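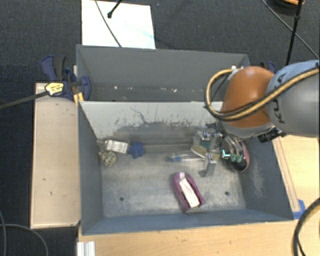
Evander Cairns would like it known that he did not want to call the team Dretus. "It was the name of the folder," he says. "Somebody had to type something in the folder name box. Then it was on the entry form, and then it was on the shirts."

The shirts came in one size. Cairns, a third-year who switched over from civil engineering because he thought there would be less concrete, is wearing his over a hoodie while he waits for a planner to finish thinking. He has been captain of the bin-picking team since August, when the previous captain graduated and left him a password and a box of zip ties.

The Skokgate contest has a simple rule sheet and a cruel scoring system. A team gets a metal bin with a divider down the middle and a pile of household stuff in one side. The arm has to move the stuff to the other side. A dropped item costs points, and a touched wall costs more.

I ask about the divider, which looks as if something has been gnawing on it.

"We practice a lot," Cairns says.

The arm is a KUKA. The hand is the part the students worry over, since it has fingers, and fingers bring opinions. Half the team wanted suction. "Suction people are very calm," he says. "They pick up a box and they go home. Then you hand them a toothbrush and they get quiet." He argued for fingers at a meeting that ran past the last bus, and won, he believes, mostly on stamina.

Picking up is the part visitors ask about. What takes the semester is deciding what to pick up first. An item flat on the floor of the bin gives the fingers almost nothing to get under, and an item leaning on a wall gives them a wall. The software ranks its choices and Cairns reads the ranking off a laptop with the face of a man checking a restaurant bill.

"It loves corners," he says. "I don't know why. There'll be one thing lying out in the open, all by itself, practically waving, and it wants the one that's jammed up against the side. We've talked to it about this."

By "talked to it" he means they have rewritten the scoring function 19 times. Version 2 is still the best. They keep it in a separate folder called Urkthorpe, for reasons he declines to give, and go back to it before every competition "like people going back to their parents' dentist."

The items are another sore subject. The official list is sent out ahead of time, and the team shops for it. There's a budget, most of which went on a replacement cable, so the shopping gets done at discount stores with a calculator. Cairns has firm views on what makes a good practice object. Shiny is bad. Clear is worse, because the depth camera looks straight through it and reports a bottle-shaped area of no concern.

"My mother asked what I was doing with my education," he says. "I told her I was failing to pick up a bottle. She said, 'Still?'"

Last year's run ended at 60 points, good enough for the middle of the table and a certificate. This year's entry has a run log with 1399 attempts in it, successes and otherwise. I ask for the split. He scrolls for a while and says the file is very long.

The planner finishes. Cairns leans in to read what it has chosen and sighs through his nose.

"Corner," he says.

He does have advice for anyone joining next year. Learn where the stop button is. Tighten the clamps before you start and again after lunch. Bring your own chair. "And if they ask you to name a folder," he says, "take a minute."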